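Jallari Electric Steamer with Steel Tier

312 shares · 14 comments

The Jallari is a small electric steamer for people who like to eat buns, dumplings, fish or vegetables at home and do not want to keep a big pan on the cooker. It stands on the table or the worktop, takes its power from a normal socket and needs only some water in the base. We have sold it in the Helumau shop since May and it is now the steamer we are asked for most.

The set has two main pieces, the cream base and the steel steaming tier which sits on it, and of course the lid. The tray inside the tier is perforated steel. It has rows of small holes and also several larger ones, so the steam can rise in many places and the food is cooked evenly. For buns we advise a small square of baking paper under each one. The dough is soft when it goes in and it can stick to the metal.

Please leave space between the buns. They grow during steaming, and if they touch each other the skin will tear when you separate them. For large buns we put two in the tray at one time and steam the others after.
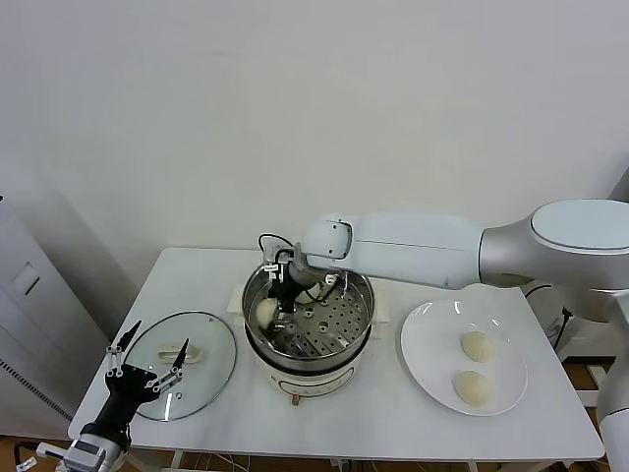

Jallari steamer with buns on the tray, lid laid to the side.

The lid is clear glass with a metal rim and a cream handle in the centre. You can follow the cooking without opening, and this is important with dough, which may fall flat if cold air comes in too early. When the time is finished, switch off, wait two minutes and then lift the lid slowly, with the far side first — the steam goes away from your face like this. Put the lid flat on the table, on a cloth if your table is delicate.

Steaming times depend on the size and the filling. Plain buns from fresh dough are ready in about 25 minutes in our kitchen, counted from when the water is cold. Frozen buns need more. Vegetables cut in small pieces need much less, and you should test them with a fork.

Cleaning is simple. Let everything become cool and pull out the plug. The tray, the tier and the lid can be washed by hand with warm water and a soft sponge. The base must never go under the tap; wipe it with a damp cloth and dry it well. If you live in a place with hard water, a white layer will come after some weeks. A little vinegar with water, left for one hour in the base, takes it away.

The guarantee is 2 years and covers the base and the heating part. It does not cover broken glass, but a new lid can be ordered separately from Nullmont, who keep the spare parts for us. Please write the model name in your order, as the lid of the older Okafor steamer looks similar and does not fit.

Share 27 · Save 9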